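Can a Robot Do the Chores Yet? Household and Shop-Floor Tasks, Final Project Report
Group: Anum Butt, Umesh Nishad, Mwanahawa Mwakyusa
Supervisor: Cristóbal Carrasco
December 4, 2025
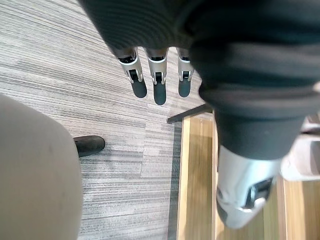

Are machines ready to take over ordinary chores at home or in a shop?
Only a few of them, and only where the room has been set up to suit the machine. Floor cleaning is the chore closest to being solved. Folding, tidying and stocking shelves still need a person nearby.

1. What we set out to do

Our question came from a module on service work. We wanted to know which everyday jobs could be handed to a robot now, without rebuilding the house or shop first. We chose 4 chores: picking clothes up from the floor, folding a towel, clearing a table and putting packets on a shelf. The first three were tried in the Grellville practice flat and the last in the stockroom of Heltance, a small homeware shop.

2. How we judged the work

Each attempt was marked as finished, finished with help, or not finished. Help meant any touch by a person, even nudging a packet straight. Umesh kept the log and Mwanahawa did the timing. We recorded 241 attempts over November. Anum also interviewed Rizwan Bugti, who manages the Heltance stockroom, about what he would want a machine to do.

3. Results

Across all the chores, 66 attempts were finished without help. Most of those were shelf stocking with boxed goods. Soft packets were much worse – they sagged when lifted and then would not stand up on the shelf.

Clothes were mixed. A single shirt lying flat was usually managed. A heap was not, as the robot tended to lift several things together and drop one on the way to the basket. Towel folding was the slowest chore of all. We allowed each towel 2 tries before moving on, and often both were used.

Table clearing went well with plastic cups. We left glasses out after the safety check, so we can't say anything about them.

Changes in flooring mattered more than we had planned for. Going from carpet to a hard floor changed how the base rolled, and the arm sometimes stopped a little short of where it should have been. We should have tested this on its own.

4. What the shop said

Rizwan was not much interested in speed. He wanted something that could work through the evening and leave the aisles clear. He also said that a machine needing a person to watch it saves him nothing – he would sooner have the person do the stocking.

5. Limits

We used one robot and two places. The log sheet was changed after the first few sessions, and the early notes on dropped items are thin. Anyone repeating the work should fix the sheet first and add a separate test for heaps of clothes.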